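Ingeborg Oberholzer had the kettle on before I'd got my boots off, and she'd already started talking. I'd come out to Cornmont to ask her about hats, and I think she'd been waiting a while for somebody to do exactly that.

She ran the alterations counter at Ojala for 15 years, and in all that time, she told me, people brought in coats, curtains, wedding dresses and one very sad tent, but hardly ever a hat. "They'd throw it out," she said. "A perfectly good hat! The sweatband goes and they think the whole thing's gone."

So when she retired she started fixing them at home. First her brother's, then the neighbours', and then a woman she'd never met drove over from Biltow with a garbage bag full of them. I asked how many she's done by now and she reckoned roughly 1,000, though she stopped writing them down in April when the notebook filled up and she couldn't find another one the same colour.

I had to ask about washing, because I've wrecked more caps than I'd like to admit (dishwasher, top rack, don't do it). She put her cup down.

"Cool water, a bit of dish soap, an old toothbrush for the band," she said. "Then you put it over a bowl and you leave it alone. Don't wring it. People wring them like a dishcloth and then they ring me up."
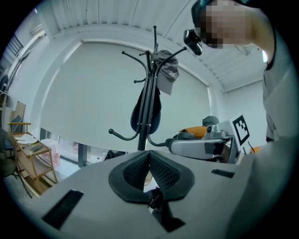 What about the ones with a cardboard brim, I wanted to know, the really old ones? She made a face. Those you don't soak at all. You dab at them, and if the brim has already gone soft she'll unpick the stitching, slide the old piece out and cut a new one from a plastic ice cream lid. It takes her about as long as a radio play, and she charges whatever people feel like leaving in the jar.

We got on to favourites after that. Hers is a green wool thing her father wore for curling, and it's been relined 3 times. "There's more of me in it than him by now," she said, and then she laughed and went to look for the biscuits.

She's teaching a mending afternoon at Stemness, the little fabric shop beside the post office, on Fri 26 July. Bring a hat you can't bear to part with and your own thimble if you've got one, because she only owns 2 and she's using one of them. I'm bringing the cap from the dishwasher. She's seen it already and she didn't say no.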